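Castport Sticks and Strips

Overview

Castport is a collection of short recordings of thin wooden items being handled at home. It covers long straight sticks of the skewer or dowel type and thin flexible strips that hold a curve. The collection has 873 recordings, made in private homes in Ullum and Prandthorpe. Maintainer: Mimoza Angelovski.

Contents

Each recording covers one activity: picking up, holding upright, sorting by length, bundling, or laying down. Items are grouped as follows.

stick: straight, slender, untreated or marked with tape
strip: flat, thin, straight or bowed
other: anything that fits neither group

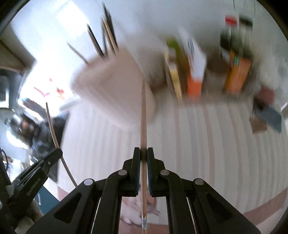
Tape and labels on a stick are recorded in the field "marked" (yes/no). Color is not recorded. Length is entered by the contributor in centimeters and was not checked for the Prandthorpe homes, so treat those values as approximate.

Rooms were left as they were. Daylight from windows varies a lot, and pets may be present; the field "animal" is set to yes where one was noted.

Layout

items.csv: one row per item
sessions.csv: one row per recording
notes/: free text from contributors, 15 files

Known issues

Rows 1 to 9 of items.csv use the old group name "rod". Read it as "stick".
Broken items keep their original ID. The second piece gets the suffix b.

Changes

May: Osei naming scheme dropped, IDs are now plain integers.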